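Ustlow Hand Gripper Pair, Kit Build
Sold as a set of two. Printed parts, hardware and marker stickers included.

Price: 593
Weight per gripper: 800 g
Screws, inserts and pins: 200, bagged by size
Build time: the leaflet says 4 hours. Allow a weekend.

The Ustlow pair is for people who want to record hand tasks at home or in a shared shop before they spend money on an arm. You hold one in each hand, do the job, and work on the recordings later. We stock it, and we think it's decent. We don't believe everything on the maker's box.

"No tuning needed" is the first claim we'd ignore. Both of our build sets needed the finger pivots loosened and reset, and one trigger dragged until Ognjen Golob filed the slot. The marker cubes have to go on square. If yours are crooked, your tracking will be too, and no software setting has fixed that for us yet.

The fingers are fine on boxes and blocks. Round food is harder work - it rolls, and the tips are narrow. Špela Dimitrov put a set together at the Gosgate shop and has been trying it on kitchen items there.

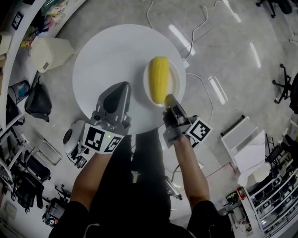
Right gripper at the corn, left one raised. Gosgate shop.

Some buyers ask if recordings from this set will run on a Damden arm. The maker says yes. We haven't seen it done well enough to repeat the claim, so please don't order on that basis.

Not included: camera, mount, computer, batteries.
Spare fingers: sold in pairs, gray only. Hoxha fingers do not fit, whatever the forum says.
Returns: unopened bags only. Once the inserts are pressed in, it's yours.

Next batch expected in August. Page last changed 2/14/22.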